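**贴字**，又称挂字、墙字，旧时在部分地区叫“上字”，指把单个裁切成形的字母、汉字或数字，逐个固定在幕布、墙面或板材上，拼成词语或句子的布置方式。贴字常见于生日会、开学典礼、年会、婚宴、店铺开张以及各类自认为需要一个名字的聚会。它与横幅、喷绘的区别在于字与字彼此独立，因此可以单独买、单独丢、单独贴歪。

贴字一词有时也指贴好之后的成品，有时指从事这项工作的人。后一种用法多见于催促的场合，如“贴字呢？贴字怎么还没来？”

## 名称

在汉语里，贴字没有统一的行业名称。文具批发市场叫“泡沫字”，婚庆公司叫“立体字”，广告店叫“散字”，幼儿园老师叫“那袋字”。这几个名称所指大体相同，价格则相差很多，其中以“立体字”最贵，“那袋字”最便宜，常常干脆不要钱，从上一届留下来就行。

“上字”的说法见于Mostcombe镇华人社区的旧账本。账本里把“上字”与“下字”分开记账，上字一次算半天工，下字不算工，理由是散场以后谁都可以顺手拿。该镇此后多年的布置中普遍缺少元音字母，研究者认为与这一计费方式有关。

英语里与之对应的说法也很松散，既可以指字本身，也可以指整面布置。译者遇到时多半译作“装饰字母”，意思没有错，只是让人想不到要爬梯子。

## 历史

### 早期

在幕布上固定单个字形的做法由来已久，确切起点无从考证，不过每隔几年总有一座小城宣布是自己首创的。较为人熟知的是Lelarau与Bundton之间的争论。两地都保存着据称年代最早的一套布字，都由毛毡剪成，都缺一个字母。Lelarau方面认为，自己那套缺的是常用字母，说明使用频繁，年代自然更早；Bundton方面则认为，自己那套缺的是冷僻字母，既然连冷僻字母都用丢了，年代只会更早。

早期的字多用毛毡、硬纸或薄木片。毛毡字用针别在布上，摘下来可以卷成一卷带走，缺点是容易起毛，几场下来，圆的字越来越圆，尖的字也越来越圆。硬纸字边缘利落，怕潮。薄木片字最体面，也最容易掉，掉下来的时候全场都听得见。

当时的字多由裁缝或糊灯笼的人兼做。裁缝做的字布边收得好，笔画粗细全凭手感；糊灯笼的人做的字骨架结实，远看却总像要亮起来。两派互不服气，在一些地方甚至同一个词由两家各做一半，接缝处的风格突变至今仍为收藏者津津乐道。

### 泡沫材料的普及

发泡材料进入文具市场以后，贴字的面貌变化很大。泡沫字质轻，颜色鲜亮，能直接用模具冲切，厚度又足以在布面上投下一点影子，看上去比实际上用心。它还解决了掉落时的声响问题。过去掉一个字，讲话的人要停下来；换成泡沫以后，讲话的人可以一直讲到最后，下台才发现身后的词已经换了意思。

材料便宜之后，成套出售成为惯例。一套字通常包含全部字母各若干枚，附带少量标点。标点中感叹号消耗最快，分号几乎原封不动。Rezaei文具行曾经推出过一种大包装，每包300枚，宣称足够拼出任何一句祝词。顾客很快发现，这句话成立的前提是祝词里字母E不超过某个数目，而祝词这种东西恰恰离不开它。文具行后来增售E的补充装，一度卖得比整包还好。

### 汉字的处境

汉字贴字起步较晚，原因十分朴素：字母只有二十几个，汉字没有这么好说话。厂家不可能把常用字各冲一份，只好按场合配套，例如“生日快乐”“新婚大喜”“欢迎光临”。这样一来，想说点别的就得拆包重组。拆包重组的结果往往带有原包的气味，某校的退休欢送会用“生日快乐”和“欢迎光临”两套字拼出“欢乐光临”，老教师看了很久，最后还是进去坐下了。

自制汉字也是一条路。先打印，再描到泡沫板上，用美工刀切。笔画少的字尚可，遇到“赢”“疆”之类，制作者一般会在下刀之前重新考虑措辞。许多单位的标语之所以简洁有力，和这一阶段关系很大。

## 材料

### 字体材料

目前常见的材料有以下几类。

* **发泡片材**：柔软，轻，便于冲切，小孩子也拿得动，因此也容易在开场前被小孩子拿走。
* **硬质泡沫板**：挺括，适合做大字。切口会掉白屑，白屑有静电，会跟着布置者回家。
* **毛毡**：与布面相性好，摘下后会带走布面的绒毛，几次之后两者颜色趋于一致。
* **卡纸**：价廉，适合只用一次的场合，也适合那些事先以为只用一次的场合。
* **木片**：见于讲究的婚礼。租来的居多，按枚计押金。

不同材料混用在行内称为“杂字”。杂字一向名声不好，可是凡是存放超过三年的字箱，里面装的都是杂字。

### 幕布

贴字对底面的要求不高，平整、颜色单一即可。幕布因此最受欢迎，收起来只占一个袋子，还能遮住后面的东西。活动场所后面总有东西。

颜色方面，黑布能让浅色和亮色的字显得精神，也最能显灰，从袋子里取出来的时候，上一次的折痕、猫毛和粉笔印都在。白布干净，浅色字贴上去就等于没贴。红布喜庆，只是黄字以外的字都会吃亏。蓝布多见于会议，据说显得稳重，目前还没有人提出过反对意见，可能是会议太长的缘故。

幕布的褶皱是另一个老问题。理论上应当先熨后挂，实际操作中普遍采用“挂一挂就平了”的方法。这一方法的有效性与挂的时间成正比，一般到撤场那天，布就相当平整了。

### 固定物

固定物可以分成两层来看：一层把布固定在墙上或架上，一层把字固定在布上。两层之间责任不清，是贴字纠纷的主要来源。布掉下来，字也跟着掉，贴字的人说怪挂布的；字掉下来，布好好的，挂布的人便站在一旁，神情十分公正。

布的上沿多用夹子、图钉或绳环。夹子便于取放，夹点之间会自然下垂，形成一道道弧。夹子少，弧就深，字排成的直线和布的弧线各走各的，看久了会觉得是字在动。字与布之间则用双面胶、大头针、魔术贴或针线。双面胶最常用，在泡沫上粘得很牢，在布上粘得很有礼貌。大头针稳妥，缺点是撤场时总会少一根，而且总是穿袜子的人先找到它。
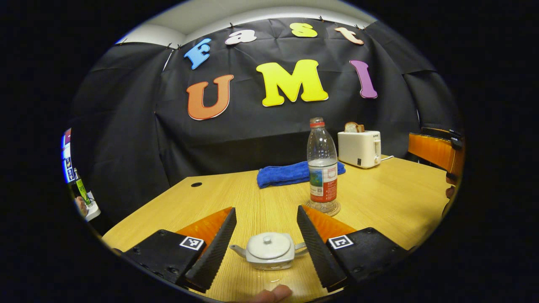 ## 排布

### 行数与大小

贴字以一行或两行为多。一行的布置最省心，唯一的困难是居中。居中的正规做法是先在地上把字排好，量出总长，再从幕布中线往两边贴。通行做法则是从左边开始贴，贴到三分之二时发现不对，然后把后面的字挤一挤。因此在许多老照片里，词的前半段从容，后半段像在赶车。

两行的布置需要决定谁大谁小。惯例上，重要的词用大字，次要的词用小字。麻烦在于哪个词重要，各方看法不一。店庆活动里，店主认为店名重要，广告店认为“全场八折”重要，顾客的看法与广告店一致。婚礼上新人的名字理应最大，而双方姓名的字数又未必相等，字数少的一方显得稀疏，亲戚会来问是什么意思。

三行以上的布置不常见。三行意味着站在最上面那行前面的人必须踩梯子，站在最下面那行前面的人必须蹲着，而中间那行前面站的一般是提意见的人。

### 大小写

使用拉丁字母时，大写与小写混排是常态，出于设计的占少数，多数是因为某个字母的大写用完了。一些风格手册主张全用大写，认为整齐；另一些主张首字母大写，认为活泼。Siamak Mirzaei在《墙上的字：布置手记》里持第三种意见，主张“先打开袋子看看再说”。该书在行内引用甚广，全书277页，其中用于讨论字母i上面那一点的有一整章。那一点是独立的小圆片，极易遗失，书中收录的替代品包括纽扣、瓶盖、句号和一枚干透的橘子皮。

大小写混排还牵涉到对齐。小写字母有的往上伸，有的往下拖，按顶边对齐和按底边对齐会得到两个不同的结果，两个都有人说歪。Mirzaei建议找准基线，拉一根细线，贴完再撤。读者来信指出，线撤掉以后歪得更明显了。作者在再版中保留了原来的建议，并加了一句“请后退三步再看”。

### 颜色

成套出售的字多为彩色，每个字母的颜色由厂家定死。使用者能做的是在同一字母的几枚中挑选，或者接受现实。相邻两字颜色相同被视为疏忽，三字相同则会被当作强调，观众会去琢磨这三个字母连起来是什么意思。

浅色字褪色后彼此难以区分，粉色褪成近白，白色又被相邻的粉色染上一点，旧字箱里因此常有一批说不清颜色的字。行内称之为“随和色”，放在哪里都行，放在哪里也都不太对。

字边若带一圈白边，在深色底上会清楚许多。白边原先是冲切时错位留下的余料，后来成了卖点。Rezaei文具行的老目录曾把带白边的字列为次品，降价处理；隔了一年，同样的字换了页码，价格也换了。

### 间距

间距宜疏不宜密，这一点各家手册意见一致，也各自在封面上违反了它。字少布宽时，布置者容易把间距拉得过大，词便散成几个互不认识的字母。字多布窄时情况相反。还有一种情况是两个词之间忘了留空，Bundton的一家面包房因此在开业当天迎来许多打听新品种的客人，店主后来真的做了那种面包，卖得一般。

## 工序

贴字的标准工序见于各类手册，步骤从五步到十一步不等，大同小异：清点、试排、画线、挂布、上字、复看。清点一步最常被省略，也最常在上字进行到一半时补做。

完成一面中等规模的布置，熟手约需一顿午饭的工夫，生手需要一顿午饭，外加原定用来排练的那段时间。人手以两人为佳，一人贴，一人在远处看。三人则必有一人负责说“刚才那样挺好的”。

复看应由没有参与布置的人来做。参与者盯着字母太久，会丧失阅读能力，能看出第三个字母偏了一指宽，看不出整个词拼错了。Mostcombe一所学校的毕业典礼上，“毕业”一词的外文少了一个字母，布置组前后调整了四次间距，没有一次发现，倒是调得非常匀。

撤字的工序，多数手册只用一句话带过，或者不提。

## 储存

字的储存有两派。一派按字母顺序，用分格盒；一派按上次使用的词，用信封。前者便于取用，后者便于重复。信封派的理由是，同一个单位说来说去也就那么几句话。分格盒派对此没有有力的反驳，只是指出信封上写的字和里面装的字经常对不上。

实践中占据主流的是第三派，即全部放进一个大袋子。Lelarau民俗馆曾经整理过一只这样的袋子，来自当地一处礼堂，共清出字母1444枚，其中完整可用者占多数，但拼不出该礼堂自己的名字。馆方将这批字母连同袋子一并展出，说明牌原拟用袋中的字母来拼，后改为打印。

泡沫字怕压，怕晒，怕与未撕净的双面胶放在一起。三者在大袋子里通常同时发生。压久了的字会弯，弯掉的字可以夹在书里几天，书要厚，也要不打算再看。

## 礼俗与禁忌

一些地方认为，活动结束前字掉下来不吉利，要立刻捡起来贴回原位，口中说一句吉利话。另一些地方认为掉下来正说明喜气太重。两种解释在同一张桌子上都听得到，多半取决于说话的人是不是贴字的那一位。

过生日时让寿星挑走一枚自己名字的首字母，是Lelarau一带的习惯，常见于每年8月集中办的儿童生日会。这一习惯对名字首字母相同的一群孩子不太友好，对下一年布置的人也不太友好。家长们的对策是事先藏一枚备用，孩子们的对策是知道藏在哪里。

合影时应避免站立者挡住字。挡住一部分往往比全部挡住更糟，剩下的字母会自行组成新词，并随照片流传多年。有经验的摄影者会请中间的人坐下，中间的人一般是领导，一般不愿意坐下，认为坐下显得矮。由此形成了“前排坐、后排站、字在头顶”的格局，字也就越贴越高，梯子也就越借越长。

## 比赛

Bundton每年举办贴字比赛，分个人与双人两组。比赛用时限与成品平整度计分，用词由抽签决定，参赛者最怕抽到带重复字母的长词。个人组的纪录保持者在一场比赛里连续贴上43枚字母无一返工，可惜题目只要求41枚，裁判讨论之后判其成绩有效，多出的两枚列为装饰。

双人组的观赏性更强。按规则，贴的人不得回头，看的人不得上前，两人只能用语言沟通。“左一点”究竟是谁的左，是双人组的核心技术问题，历届配偶搭档的名次都不理想。

Mostcombe曾派队参赛，自带字母，因缺少元音被要求更换，遂退出，次年起自办比赛，允许用数字代替字母。两地的比赛定在同一个周末，至今未能合办。

## 争议

围绕贴字的批评主要有两类。一类认为它土。持这种看法的人多半主张改用投影，投影的优点是不会掉，缺点是需要一个会接线的人，而会接线的人那天通常请了假。另一类批评针对浪费，指出成套购买导致大量冷僻字母从未使用。Rezaei文具行回应称可以零售，随后公布的零售价使多数顾客重新爱上了整套。

还有一种较为温和的意见，认为贴字的真正问题在于舍不得撤。活动结束多日，幕布仍在，字掉了几枚，余下的继续向空椅子表示祝贺。Bundton某礼堂的“新年快乐”一直留到夏天，其间承接过讲座、体检和一次调解，各方当事人都没有提出异议，调解据说还挺顺利。

## 参见

* 横幅
* 板报
* 美术字
* 双面胶
* 梯子的借用

## 参考资料

1. Siamak Mirzaei：《墙上的字：布置手记》，再版，第二章“字母i的那一点”。
2. 《Rezaei文具行商品目录》，旧版与次年版，页码不同。
3. Lelarau民俗馆：《礼堂字袋整理简报》。
4. Mostcombe镇华人社区账本，抄件，缺末页。

本条目最后核对于10月4日，星期四。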